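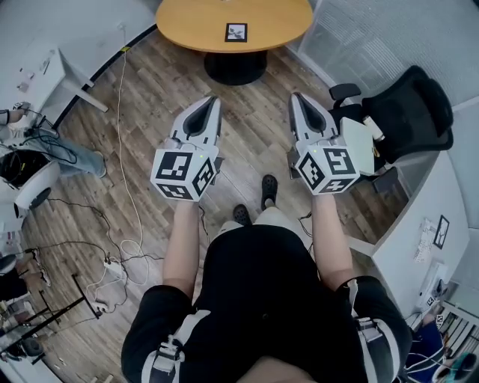
A floating floor is a floor covering that is not nailed or glued to the surface under it. The boards are joined only to each other, and the finished floor rests on a thin underlay by its own weight. The method is common in home renovation, where it is used over concrete, old boards and some kinds of tile. Once laid, a floating floor can be hard to tell from a fixed one, and a wood-plank floor seen from standing height, with somebody's equipment held out over it, gives little clue to how it was put down. The difference shows mainly at the walls, where a floating floor needs a gap, and in the sound it makes underfoot.

Background

Early floating floors were glued along the tongue and groove of each board. Click joints, which lock without glue, later replaced this in most houses. In Tillbridge, where many of the older row houses have uneven ground floors, the builder Declan Buckley used the glued method in a terrace on Parnstead Road and went back to several of the same houses to fit click boards. His notes on the work list 289 rooms, most of them living rooms and hallways.

Subfloor preparation

The subfloor must be flat, clean and dry before work begins. High spots are sanded or ground down and low spots are filled with a leveling compound. New concrete has to cure fully, and a moisture barrier is laid over it. Boards are left in the room for a few days, still in their packs, so that they adjust to the indoor air. Skirting is either removed first or left in place and finished later with a narrow molding.

Expansion gap

Wood and wood-based boards swell and shrink with the moisture in the air. A gap is left along every wall, around pipes and at door frames, and is hidden by skirting or trim. Large rooms may need a break in the middle of the floor, usually covered by a strip. Where the gap is missing, the floor can lift in August and settle again once the heating is on - a fault often blamed on the boards themselves.

Underlay

Underlay evens out small bumps and reduces noise. Foam, cork and wood fiber are the usual materials. Duggan, a Tillbridge supplier, sells a cork type called Skirero in 5 thicknesses. Thicker underlay is not always better, as too much give puts strain on the joints. 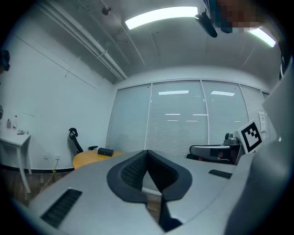

Repair and removal

A damaged board near a wall can be replaced by unclipping the rows back to it. One in the middle of a room is usually cut out, and the new piece is glued in. Úna Nic Aodha's survey of rental homes in Tillbridge covered some 3,366 floors and recorded 232 with at least one board replaced in this way. Floating floors can also be taken up whole and laid again elsewhere, though older click joints often break when they are pulled apart.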